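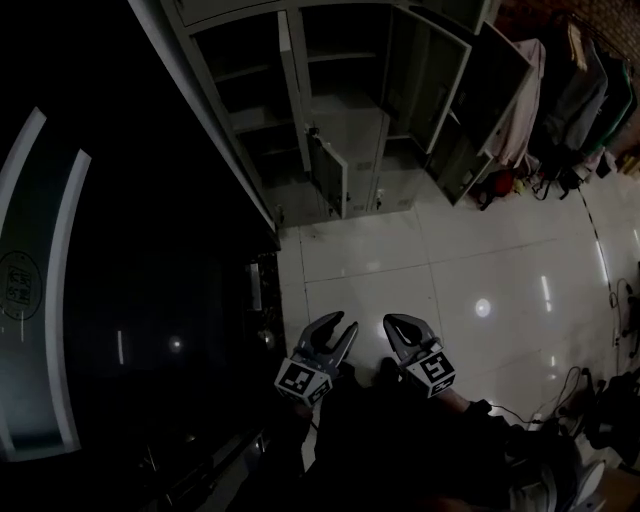 A day out at the robot workshop

Once a year, in January, a workshop in Kirkmont opens its doors to visitors. Children from nearby schools come to see robots being taught to do everyday jobs, like opening a cupboard or putting a cup on a shelf. This page tells you what happens on the open day, how the robots learn, and what some of the words mean.

Who works there?

The open day is run by Anwara Begum and Lucyna Brzozowska. Anwara is an engineer. She designs the parts that move. Lucyna writes the programs that help a robot decide what to do next. They both started out doing something else. Anwara used to mend lifts, and Lucyna taught maths.

There are 18 people in the workshop altogether. Some of them build things, some write programs, and some spend most of the day doing ordinary jobs with a gripper so that the robots can learn from them. You will read more about that further on.

What is a robot?

A robot is a machine that can sense what is around it, work out what to do, and then move. A toaster moves (the toast pops up) but it doesn't sense very much. A television senses the button you press on the remote, but it doesn't move. A robot does all three.

Robots don't have to look like people. The first one you meet on the open day is called Tendon, and it is an arm on a heavy metal stand. It has a shoulder, an elbow and a wrist, and they bend in much the same places as yours. It has no head and no legs.

The second robot is called Chiba. It has wheels underneath and two arms. Chiba is slower than Tendon and makes a humming noise when it drives.

Hands and grippers

Hold your hand out in front of you and wiggle your fingers. A human hand has 27 bones in it and a lot of muscles to pull them about. It is very hard to build a machine that can do the same.

Most robots have something simpler, called a gripper. Many grippers have just two fingers. They move apart to let go and come together to hold on. Some fingers are solid. Others are hollow, or have a gap at the tip, and this can help them bend a little around the thing they are holding.

You can find out what it is like to have a gripper for a hand. Try these at home, using only your thumb and one finger:

Pick up a pencil and put it in a pot.
Turn over one page of a book.
Take the lid off a felt tip pen.
Do up a button.

You will probably find the pencil easy and the button very difficult. Visitors to the workshop try the same four jobs at a table by the entrance, and most people give up on the button.

How do you teach a robot?

There is more than one way. The oldest way is to write down every single movement. Move forward this far. Go down this far. Close the fingers. Go up again. This works very well in a factory where every part arrives in the same place, facing the same way.

It doesn't work so well in a house or a school. Think about the lockers in a changing room. Some doors are open and some are shut. One might be half open. The handles and latches may be in different places, and somebody's coat may be in the way. If you wrote down every movement for one door, the robot would get it wrong at the next one.

So the people at Kirkmont use another way. They show the robot what to do, over and over again. This is called learning from demonstration. A demonstration is when you do something so that someone else can see how it is done.

For some demonstrations, a person works with a gripper and does the job themselves. They might open a door, take something out and shut the door again. A camera records what happens. When you look at one of these recordings, you see the job from above, with the two fingers of the gripper low down in the middle and the room in front of them. Sometimes you see the person's shoes too.

The little black-and-white squares

If you look at a gripper used for this work, you may see small squares with a black-and-white pattern. They are called markers. Some people call them tags.

A computer finds it quite hard to spot a grey finger in front of a grey cupboard. A black-and-white pattern is much easier. The computer looks for the squares in every picture. If there is one on each finger, it can tell how far apart the fingers are. When the squares get closer together, the gripper is closing. When they move away from each other, it is opening.

The pattern is a sort of name badge as well. Each marker can have its own pattern, and so the computer knows which finger is the left one and which is the right one.

On the open day, Lucyna puts a large marker on a piece of card and lets children carry it about in front of a camera. A screen shows a green outline following the card. If you cover even a corner with your thumb, the outline often disappears. Then you take your thumb away and it comes back.

How many times?

You might need to be shown how to open a new kind of door once or twice. A robot needs a lot more than that.

For the locker job, the workshop started with 50 demonstrations. Tendon could then open a door if it was right in front of it, but it missed the others. After 460 demonstrations it could manage most of the doors in one row. The team now has 4,000 recordings, from lots of different rooms, and they are still making more.

The rooms have to be different. If every recording came from the same room, the robot might learn things that don't matter, such as the colour of the wall. So the people who make the recordings go into changing rooms, kitchens, offices and corridors. They don't tidy up first. A robot that has only ever seen tidy rooms gets into trouble when there are bags on the floor.

Shiny things are a problem

Robots see with cameras, and cameras can be fooled by anything shiny. A glossy black cupboard works a bit like a mirror. The lights in the ceiling show up in it as bright spots or long curved stripes. A person knows at once that the stripes are reflections. A computer may think they are painted on, or that there is an edge where there is none.

Shiny floor tiles do the same thing. If there is a lamp above, there is a bright patch on the floor, and the patch moves when you move.

You can test this yourself. Stand on a shiny floor with a light on and look for the bright patch. Take two steps to the side. The patch will have moved too, but the tiles have stayed where they were. The lines between the tiles are much more useful to a robot, as they stay put.

See-through things are just as awkward. Chiba once drove up to a glass door and waited in front of it for most of a lunchtime.

What happens on the open day

Groups arrive at 10 o'clock. Coats and bags go on the pegs at the entrance. There is a short talk about staying safe, and then everyone is split into two groups.

One group goes to see Tendon. There is a yellow line on the floor and visitors stay behind it whenever the arm is switched on. Tendon opens a locker, takes out a beanbag and drops it in a box. It doesn't always work. When it goes wrong, Anwara presses the stop button and starts it again – this happens several times in most visits.

The other group goes to the try-it table to do the finger and thumb jobs and use the marker card. After half an hour the groups swap.

Before lunch there is time for questions. These are some that children have asked before.

Does it hurt the robot if it bumps into something?
No. A robot can't feel pain. It may have sensors that measure a bump, and these tell it to stop.

Can Tendon open any door?
No. It can open doors with a simple latch or handle. It can't use a key yet, and it is no good at all with round door knobs.

How strong is it?
Tendon can lift a full schoolbag. The fingers are set to squeeze quite gently so that they don't crush things.

Does the robot know what a locker is?
Not in the way you do. You know that people keep shoes and lunch boxes in lockers, and that you shouldn't look in somebody else's. The robot has only learned what movements to make when it sees something that looks like a locker door.

Will robots do all the jobs one day?
Lucyna usually answers this one. She says that some jobs will change and some will stay much as they are, and that she doesn't know which will be which.

Breler, the robot you can build

Every group takes home a cardboard kit called Breler. It is a two-finger gripper worked by a piece of string. You need scissors, sticky tape and two drinking straws as well as the kit. It takes most people an hour. Pull the string and the fingers close, let go and an elastic band opens them again.

If your Breler won't hold things, stick a bit of sponge on the inside of each finger. If the string gets stuck, check that the straws haven't been squashed by the tape.

Words to know

Demonstration: doing a job so that a person or a robot can learn how it is done.

Gripper: the part of a robot that holds things.

Latch: a small catch that keeps a door shut.

Marker: a black-and-white pattern that a computer can find easily in a picture.

Reflection: light that bounces off a surface, such as a shiny tile.

Sensor: a part that measures something, such as light, distance or a bump.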